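The Plate Rule

Most shops that put a robot near tableware write their safety rules first and their handling rules last, if they write them at all. The safety side is well covered by published standards. The handling side, meaning how hard to grip, where to grip, what state the bench has to be in before a run counts, tends to live in one engineer's notebook.

Redameo, a small integrator that builds dish-sorting cells for cafeterias, decided in February to put its own practice on paper. The result is an internal document called Prellska, now in revision 4. It begins with the bench. A covering that has picked up scratches and ring marks may stay in service, provided the marks are logged and the covering is flat. New felt is not required. Staff are told to leave old marks alone and recalibrate the height reference, because scrubbing raises the nap and shifts the contact point. 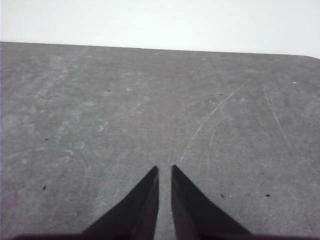 Height reference comes next. The arm descends with the fingers nearly closed and stops at a fixed clearance of 3 mm. An operator checks the figure against a feeler gauge at two corners of the bench and signs the sheet. If the readings disagree, the bench is releveled before any dish is brought out.

Section 2 deals with grip. Plates are to be taken at the rim, one finger on each side, with no contact on the flat center. Force is set per dish type and never carried over from another. A plate may be held tilted, but the tilt must be reached at reduced speed, and the operator's hand stays on the stop control until the plate is down again.

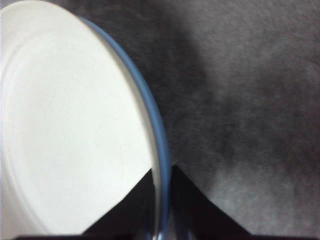 By Brijesh Kandpal
May 5, 2019

The rim rule drew the most argument in review. Gallegos, the contract kitchen that tests the cells, wanted suction cups on the center, which are faster on a stack. Redameo kept the pinch for single plates and moved suction to an annex. Its reasoning was about inspection: a worn finger pad can be seen and measured in place, while a cup with a hairline split may pass a visual check and fail under load.

Release has its own page. The fingers open, the arm backs off along the line it came in on, and it waits 8 seconds before the next command. Only one dish is allowed on the bench during a qualification run — a rule borrowed from Stumow, an older procedure written for glass.

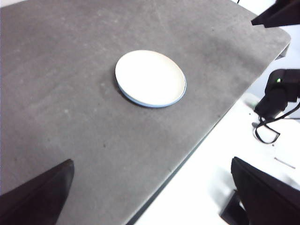 Single plate on the felt-like work surface, with the gripper fingers open.

Cable routing is left to the site, with a note that slack should be kept out of the arm's sweep. The annex on bowls is still in draft. Bowls have a deeper wall, and roughly half of the force table will have to be redone.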